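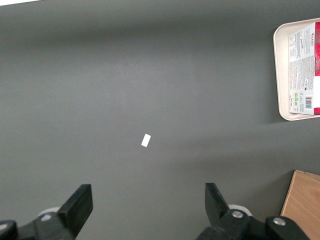
Gray tabletop, cream tray at the side.

Rimex Roll-Out Dance Floor, studio weight
Sold by Ziria Dance Supply
Item 2465

In stock. Ships Friday if you order before noon.

Portable vinyl dance floor for classes, rec centers, school gyms, campus groups. Rolls out over wood, tile, sealed concrete or short office carpet. Not for thick carpet, it ripples. Gray one side, black the other, so you get two looks out of one roll.

We carry three lines of flooring and this is the one most class teachers end up with. Light enough for two people to carry up a flight of stairs. Heavy enough that it stays put once taped.

Good for: jazz, ballet, modern, hip hop, creative movement, toddler classes, fitness dance.
Not good for: tap with screws sticking out, street heels, roller skates. Yes, someone asked. Tap is OK on the black side if plates are filed smooth. For a full time tap room look at the Delinau hardboard panels instead.

What you get
One roll, your choice of length
Cardboard core (keep it!!)
Two canvas straps with buckles
One roll of seam tape, clear
Care sheet

Does not include: cart, floor cleaner, extra tape. All sold seperately, see bottom of page.

Sizing
Strips run side by side and get taped at the seam. Measure the room wall to wall, then take a little off each side so the vinyl has room to spread when it warms up. For a class of small kids you can get away with less floor than you think. For teens doing leaps and turns, go bigger. If your room has posts or a weird corner, email us a sketch before ordering. Cut pieces can't come back.

Longest single strip is 36 feet. Longer than that we ship in two and you tape across.

Setting up
Sweep first. Then sweep again, grit under vinyl shows through as bumps and will wear a hole.
Roll out all strips and let them sit. An hour is fine in a warm room, overnight if the roll was in a cold van.
Line up the edges, tape the long seams, then the ends.
Walk the seams in socks to press the tape down.

Taking it up: pull the tape slow and low, roll onto the core with the dance side out. Do NOT fold. A fold line is forever and the warranty doesn't cover it.

Cleaning
Damp mop, warm water, a capful of neutral cleaner. No wax, no oil soap, no vinegar. Scuffs come off with a tennis ball on a stick. Rosin is a pain, keep it in a box by the door if you allow it at all.

Weight limits
The Rimex cart holds 500 lb. Four rolls tops, even if a fifth looks like it fits. The wheels lock, use the locks on ramps.

Returns
Uncut rolls, unopened, within the month. You pay freight back. Damaged on arrival, tell us before you sign for it and take photos of the box.

School and nonprofit orders
We take purchase orders. Orders over $600 get free curbside delivery in the lower 48. Curbside means curbside, the driver won't bring it in, so have a helper there. Lift gate is extra, ask when ordering.

Busy season note: May recital orders fill up fast, and custom lengths take longer than stock ones. Get them in early please.

Goes with
Galang seam tape, clear, black or gray
Galang floor cleaner, gallon
Rimex roll cart
Delinau hardboard tap panels
Extra canvas straps, pair

Questions on lengths or freight, use the contact form and put the item number in the subject line. We answer weekdays, usualy same day.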